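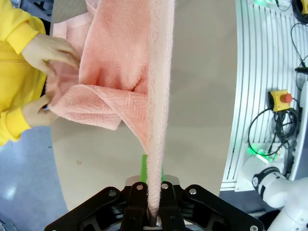

Frottier (auch Frottee, österr. Frotté) ist ein Gewebe mit Schlingen auf einer oder beiden Seiten. Verwendung v. a. für Handtücher, Badetücher, Bademäntel, Waschhandschuhe, Babylätzchen. Name von frz. frotter, reiben.

Begriff

Im Handel meist alles "Frottee". Fachlich getrennt: Frottierware hat Schlingen aus einer zusätzlichen Kette, Frottee im engeren Sinn bekommt die krause Oberfläche durch Effektzwirn, ohne Polkette. Die Unterscheidung hält sich in Lehrbüchern, im Laden kaum. Walkfrottier ist nach dem Weben gewaschen und getrocknet, Schlingen dadurch verdreht und unregelmäßig, Griff weicher. Zwirnfrottier hat stehende, glattere Schlingen und ist etwas härter.

Herstellung

Zwei Kettsysteme: Grundkette straff gespannt, Polkette locker. Mehrere Schussfäden werden mit Abstand zum Geweberand eingetragen und dann gemeinsam angeschlagen, dabei schiebt sich die Polkette zu Schlingen zusammen. Üblich ist Dreischussware, für schwere Qualitäten auch vier und mehr. Schlingenhöhe hängt vom Vorschlagabstand ab. Werden die Schlingen aufgeschnitten und geschoren, entsteht Velours — weicher im Griff, nimmt aber Wasser langsamer auf.

Material überwiegend Baumwolle, daneben Mischungen mit Leinen, Viskose oder Polyester. Letzteres meist nur im Grundgewebe, wegen der Haltbarkeit und kürzeren Trockenzeit. 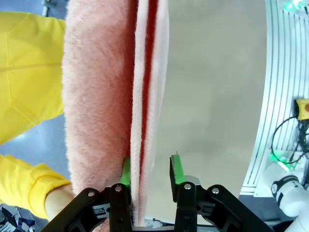

Rosa Stoff mit flauschiger Oberfläche, hängend.

Kanten und Bordüre

Längskanten gewebt oder gesäumt, Querkanten fast immer umgenäht. Bordüre = schlingenfreier Streifen vor der Querkante, oft mit Muster oder Schriftzug. Läuft beim Waschen stärker ein als der Rest, daher die bekannte Wellenbildung. Gegenmittel: Bordüre feucht in Form ziehen. Bügeln drückt die Schlingen platt, ist bei Frottier also unüblich.

Pflege

Weiße Ware verträgt in der Regel 90 Grad, bunte meist 60, es gilt das Etikett. Neue Tücher vor dem ersten Gebrauch waschen, sie fusseln anfangs und nehmen schlecht Wasser auf (Appretur). Weichspüler legt sich auf die Faser und mindert die Saugfähigkeit. Gezogene Schlingen abschneiden, nicht ziehn. Das Gewebe löst sich dadurch nicht auf, der Polfaden ist im Grund eingebunden.

Trockenstarre: Auf der Leine getrocknete Tücher werden hart. Restwasser verbindet die Fasern zu einem steifen Netz. Ausschlagen oder kurz im Trockner nachbehandeln hilft.

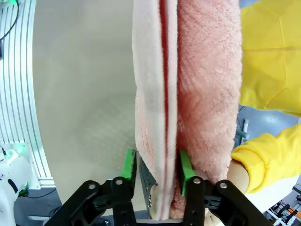

Sugeng Kwok widerspricht dem Rat zum Ausschlagen: Bei kalkhaltigem Wasser bringe es wenig, dort müsse man die Waschmitteldosierung an die Wasserhärte anpassen, sonst sei das Tuch nach 12 Wäschen wieder so hart wie zuvor. Einheitliche Zahlen dazu gibt es nicht, Waschprogramme und Wasserhärten untescheiden sich zu stark.

Handelsformen

Gästetuch, Handtuch, Duschtuch, Badetuch, Saunatuch, dazu Meterware. Flächengewicht in Gramm pro Quadratmeter, leichte Ware für Reise und Sport, schwere für Bademäntel und Hotelbedarf. Schwer heißt saugfähiger, aber auch längere Trocknung.

Siehe auch: Velours, Waffelpiqué, Plüsch, Cord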